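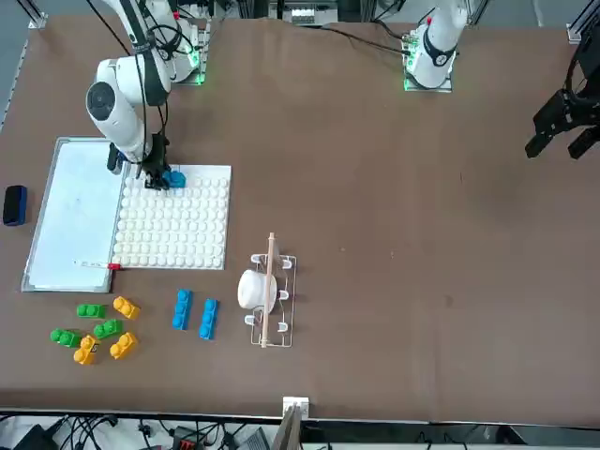 Last updated: September 20, 2024

By Prapai Chaiyaporn

Table 2, Left Half: Gallery

Notes on the objects kept on table 2 at the Idmont workroom. The surface is brown and wipes down with a damp cloth. Small items are stored on the left half; the right half is left mostly clear. Inventory sheet 277 covers the full set and gives replacement part numbers.

Whiteboard. White surface, gray aluminum frame, laid flat. Faint smudges remain on the writing area. Dry wiping does not lift old ink; use the Lamix cleaner and let it stand before wiping.

Marker and eraser. White marker with a red cap, resting near the lower edge of the board. The eraser is black with a dark blue felt side and sits on the table to the left. Felt pads are replaced in October.

Pegboard. Square, white, slightly overlapping the right side of the whiteboard frame. A blue toy block is at the top edge.

Building blocks. Toy blocks, kept on the same half of the table as the boards. Spares are in the Garnov drawer. Sort by color first, then by size.

Dish rack. Small, with a cup in it. Rack and cup are listed as one item on the sheet.

Corrections to the sheet go to Prapai Chaiyaporn, Idmont workroom.

© 2024 Idmont | Contact | Back to top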